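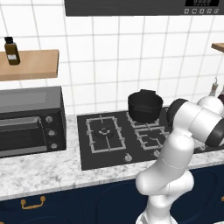
Forum Wohnungseigentum Rekotow
Bereich: Technik und Gebäude
Thema: Anschluss von Dunstabzugshauben an den gemeinsamen Schacht

Verwaltung_Rekotow
Dienstag, 28. August 2012
Sehr geehrte Eigentümerinnen und Eigentümer,
aus gegebenem Anlass weist die Verwaltung darauf hin, dass der Anschluss von Ablufthauben an den Lüftungsschacht der Häuser Hafsteinweg 2 und 4 der vorherigen schriftlichen Zustimmung bedarf. Bereits vorhandene Anschlüsse sind bis Ende Dezember anzuzeigen. Umlufthauben sind hiervon nicht betroffen. Rückfragen bitten wir in diesem Thema zu stellen.

P.Ravn
Sehr geehrte Verwaltung,
ich bitte um Mitteilung der Rechtsgrundlage. Meine Haube wurde vom Voreigentümer angeschlossen, und in der Teilungserklärung findet sich hierzu keine Regelung.
Mit freundlichen Grüßen
Þröstur Ravn

Beirat_Haus4
Der Schacht ist Gemeinschaftseigentum. Ein Eingriff in denselben ist eine bauliche Veränderung, unabhängig davon, wer ihn vorgenommen hat. Im Übrigen klagen die oberen Geschosse seit dem Frühjahr über Küchengerüche.

Sarville
Dem Vorposter kann ich nur teilweise folgen. Der Schacht wurde nach meinen Unterlagen für Küche und Bad errichtet. Zu klären wäre allein die zulässige Luftmenge. Unsere Haube fördert auf höchster Stufe rund 400 Kubikmeter je Stunde, im Alltag läuft sie auf der kleinsten.

Beirat_Haus4
Maßgeblich ist die höchste Stufe. Auf das Nutzungsverhalten Einzelner kann sich die Gemeinschaft nicht stützen.

P.Ravn
Dann beantrage ich, vor einer Untersagung ein Gutachten einzuholen. Die Firma Brostden hat seinerzeit die Lüftung geplant und dürfte über die Berechnungen verfügen. Eine Umrüstung auf Umluft auf eigene Kosten lehne ich bis dahin ab.

Kellergeschoss
Gilt die Anzeigepflicht auch für Bäder?

Verwaltung_Rekotow
Nein, die Badlüfter gehören zur ursprünglichen Ausstattung. Die Anfrage an die Firma Brostden ist heute erfolgt. Der Antrag von Herrn Ravn wird auf die Tagesordnung der nächsten Versammlung gesetzt. Die Frist zur Anzeige bleibt bestehen.

Sarville
Wird das Formular auch per Post versandt?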